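From: Wilson Llanos
To: spare-room list
Date: 21st January
Subject: Re: green sheet, yes or no?

Bergþóra Brynjólfsdóttir wrote:
> Does the green go with a white wall, or is it too much?
> I have 16 swatches and can't choose.

Bergþóra, get the green! I put mine on this morning and I love it, it makes the whole room feel calmer.
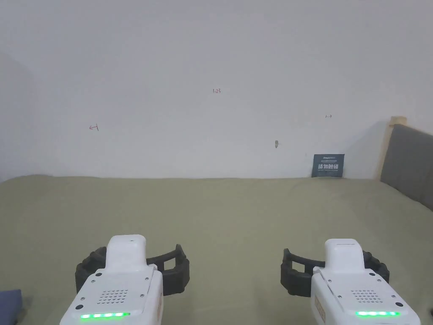
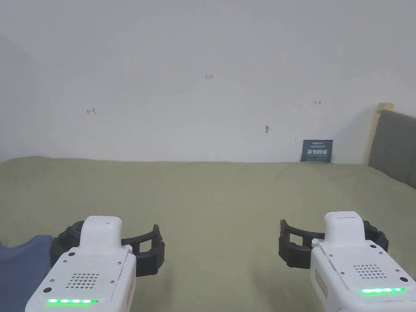
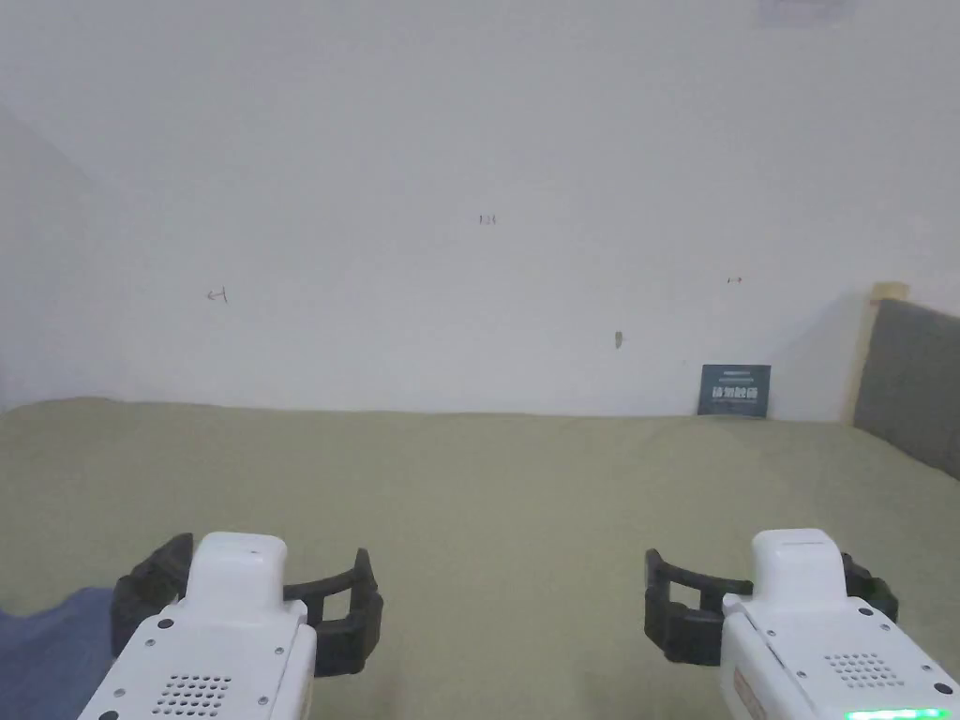
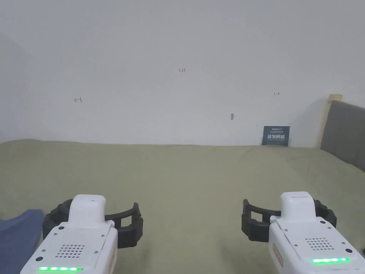 Green cover, white wall.

I'm leaving the wall plain for now (Inga wants shelves, we'll see). Next job is pillowcases, maybe a rusty orange? Send me your swatches!

Wilson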